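Household Objects, Week 5 handout: Sorting and the "miscellaneous" problem
Tutor: Gráinne Sheehan
Reading: Quinlan, course pack, pp. 20-34

Last week we went through the Bridholm method, which says every small object in a home belongs to one of five families: fix, clean, carry, play, show. I promised to say what I think of it. I think it works well in the homes of people who sell storage boxes.

Notes on the claims

1. "Like goes with like." Like in what way? Size, use, material, the room it was last seen in? Malachy Quinlan's chapter skips over this. When Liam Breathnach's group sorted the Monday tray, they had it done in 20 minutes. Róisín's group took 48 and disagreed with nearly all of it. Both groups said they had followed the reading.

2. "A mixed pile is a decision put off." Maybe. It may also be a pile of things somebody reaches for often. The reading offers no evidence either way, and I would like you to notice that before you quote it in an essay.

3. "Ornaments are never stored with tools." See p. 34. The word "never" is doing a lot of work there. People put things down where there is room.

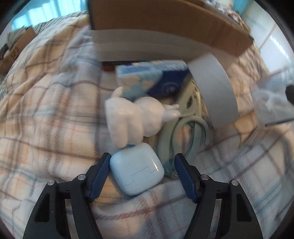 Take a rabbit figurine, a roll of tape, a sponge and some kind of clamp, all on one plaid blanket. Under Bridholm the rabbit is "show" and the clamp is "fix". Fine. Tape could be "fix" or "carry", depending on whether you are mending or moving. A sponge is "clean" until you pack something breakable with it. A small case the size of an earbud case has no family at all, unless you stretch "carry" until it means nothing.

For next class

Sort one drawer at home twice, first by use and then by size. Write down which objects changed places. Don't tidy the drawer beforehand, I will be able to tell.

Bring one object you could not place. Mairéad has asked if food counts. It does not.

Essay question 2 has been reworded. Use the version on the February sheet.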